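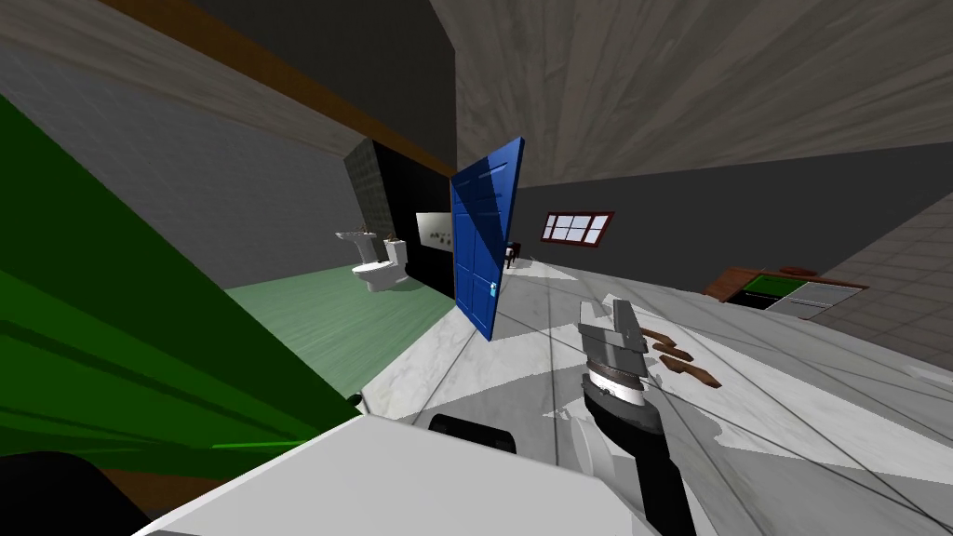 Bild: Grokex, Simulationsumgebung Brindedura

Meinung, 28. Juli 2019

Ein Fehler in der Simulation ist auch ein Fehler

Im Mai hat in der Werkhalle von Virkmont ein Greifarm eine Metallplatte fallen lassen. Sie schlug neben dem Sicherheitszaun auf, verletzt wurde niemand. Der Bericht nennt als Ursache eine falsch geschätzte Greifhöhe. Die Finger hatten die Platte nur an der Kante gefasst, und beim Anheben ist sie herausgerutscht.

Die Steuerung war vorher in Brindedura geprüft worden, einer virtuellen Wohnung mit Bad, Türen, Schränken und Tischen. 1024 Durchläufe standen im Abnahmeprotokoll, alle als bestanden. Später wurde bekannt, dass es insgesamt 1696 gewesen waren. Der Rest galt als ungültig und wurde aussortiert, bevor jemand von der Abnahme ihn gesehen hatte.

Ich halte das für den eigentlichen Vorfall. Eine Platte kann herunterfallen, dafür gibt es den Zaun. Ein Protokoll, in dem die Fehlschläge fehlen, macht auch den Zaun zur Glückssache, denn sein Abstand wurde nach diesem Protokoll festgelegt.

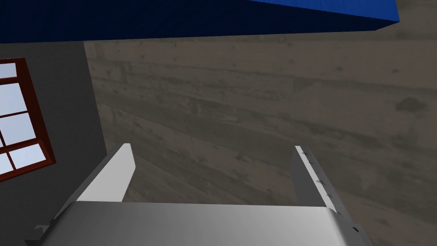 Was als ungültig galt

Grokex hat die aussortierten Durchläufe inzwischen herausgegeben. Bei 541 davon lautet der Vermerk »Physikfehler«. Gemeint ist damit, dass sich der Arm oder ein Gegenstand so verhalten hat, wie es nach Meinung der Entwickler in Wirklichkeit nicht vorkommen kann: Ein Teil rutscht durch die Finger, ein Gegenstand springt vom Tisch, der Greifer schließt sich neben dem Ziel.

Solche Rechenfehler gibt es. Wer mit Simulationen arbeitet, kennt Gegenstände, die ohne Anlass zu zittern beginnen. Nur wurde der Vermerk automatisch vergeben, sobald ein Gegenstand eine bestimmte Geschwindigkeit überschritt. Eine Platte, die aus dem Griff rutscht und fällt, überschreitet sie ebenfalls. Der Filter konnte das eine vom anderen nicht unterscheiden, und geprüft hat die Vermerke vor der Abnahme kein Mensch.

Das Ingenieurbüro Đinh, das den Fall für Virkmont untersucht, hat rund 800 der aussortierten Durchläufe noch einmal abgespielt. Der Greifer fasste darin immer wieder zu hoch, besonders bei flachen Teilen.
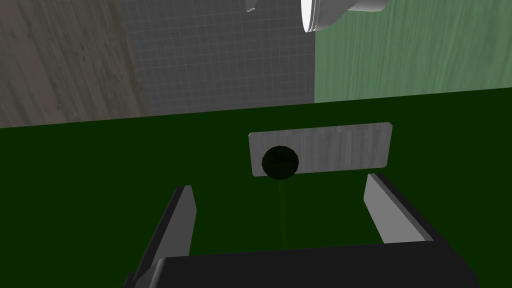 Flache Teile sind für einen Zweifingergreifer unangenehm, und das weiß jeder, der die Abnahme einer solchen Anlage unterschreibt. Wenige Millimeter entscheiden darüber, ob die Finger die Fläche fassen oder nur den Rand. Eine graue Platte auf einem dunkelgrünen Tisch, beinahe von der Kante gesehen, davor eine schwarze Kugel, die einen Teil von ihr verdeckt: Aus einem solchen Blickwinkel ist die Höhe schwer zu schätzen. Gerade diese Fälle gehören deshalb in das Protokoll.

Grokex wendet ein, man könne nicht jeden Durchlauf von Hand ansehen. Das verlangt auch keiner. Es würde genügen, aussortierte Durchläufe mitzuzählen und den Grund daneben zu schreiben. Wer einen davon für ungültig erklärt, soll das mit seinem Namen tun. Eine Stichprobe sollte außerdem von einer Stelle gezogen werden, die am Liefertermin kein Interesse hat.

Virkmont hat die Anlage bis zum Abschluss der Untersuchung stillgelegt. Die Abnahme müsste danach vollständig wiederholt werden, mit allen Durchläufen. Bisher ist nur von einer Nachprüfung der Greifhöhe die Rede, und das reicht mir nicht.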